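Ticket 673
Product: Hotero side table, brown, wood top
Category: Finish / surface marks
Opened by: Vlasta Berisha
Status: Open, waiting on customer

Customer report

The top of my table has gone streaky. I bought it in December from the Verstraete outlet and it looked even when I set it up. Now there are faint light and dark lines running along it, easiest to see when the lamp is on. The top still feels smooth. I can't catch a fingernail on anything. I have been wiping it with Plemisero spray, usually after the kids are done with it. They keep their toys on it in boxes, so there is always something standing on it.

I want to know if this is a fault in the finish, and if it is, whether you replace the top or the whole table.

Support, first reply

Thank you for the details. Please answer these so we can narrow it down:

How often do you use the spray, and do you spray the table or the cloth?
Has anything hot or wet been left on the top?
Do the lines follow the grain or cross it?
Has the top been waxed or oiled since you bought it?

Please stop using the spray until we have worked this out.

Customer

Most days. I spray the table and wipe it with a paper towel. Nothing hot. Cups sometimes, but they go on coasters. The lines mostly go the same way I wipe, and I can't tell about the grain. No wax, no oil.

Support

That sounds more like cleaner residue than damage to the finish. Steps to try, in this order:

Clear the table completely and dust it with a dry cloth.
Mix one teaspoon of plain dish soap into 300 ml of lukewarm water.
Dampen a soft cotton cloth in the mix and wring it out well.
Wipe a small patch near the edge, then wipe again with clean water.
Dry right away with a second cloth.
Leave the patch overnight and compare it with the rest.

Do not use vinegar, melamine sponges or sandpaper of any grade. If you have sandpaper at home, even 3000 grit will change the sheen on this finish.

Customer, 24th January

I did the patch by the wall end last night. It looks a little better this morning but I am not sure. I did the rest of the top after that, twice. It is still faintly streaked. The toy and its red box are back on the far end, and I can move them if you need to see under there. 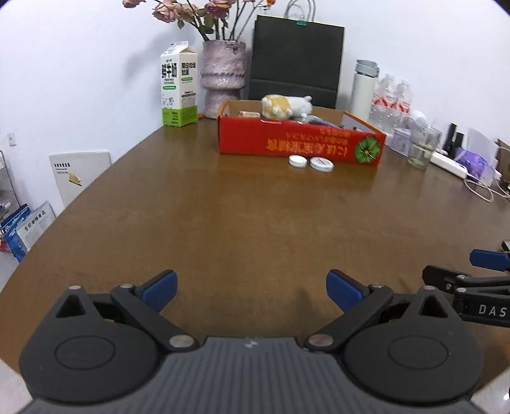

Flako: Had the same lines on mine, same spray. One round of soap and water didn't do it for me either. I did it four times over two weeks and changed the cloth every time, and it got a lot fainter. Microfiber worked better than cotton. Also check the bottom of any cardboard box you keep on it, because mine had picked up grit and was leaving tiny scratches.

Support

Microfiber is fine to use as long as it is clean. Please repeat the soap wipe two more times with a few days in between, and put felt or a place mat under the boxes.

If the lines are the same after that, we will treat this as a finish claim under care sheet 383. For the claim we need the receipt and the label from the underside of the table. Leave the label stuck on and copy the number by hand if it is hard to read.

Customer

OK. The receipt is in the drawer with the assembly screws, I think. I will do the next wipe this weekend and write back.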